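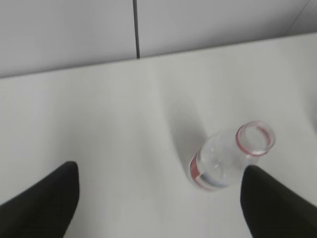 *Wrist camera view, fingers open, clear bottle on its side.*

## Kilar bench cell: common questions

**How often do I wipe the wrist camera lens?**
At the start of each shift, with a dry microfibre cloth. Don't spray cleaner near the housing.

**Should both fingertips show in the camera view?**
Yes, one in each lower corner when the gripper is open. If one is missing, the bracket has shifted. Loosen the clamp, re-centre it and run the Sereck calibration again.

**Why does the arm miss clear bottles?**
Check the lighting first. A clear bottle shows the white table through its body, so the software can lock onto the shadow instead. Move the lamp until the shadow is soft, then save a new background.

**When are the finger pads replaced?**
Every 40 hours of running, or sooner if the rubber is shiny. Order Tilorow pads in packs of six.

**The cycle counter stopped at 1,071. Is that a fault?**
No — the counter pauses when the log is full. Export the log and clear it.

**Can I change the grip force myself?**
Up to level 5. Anything higher goes through Fongchan Nakpan at the Rattanakul workshop, who also keeps the spare wrist cables.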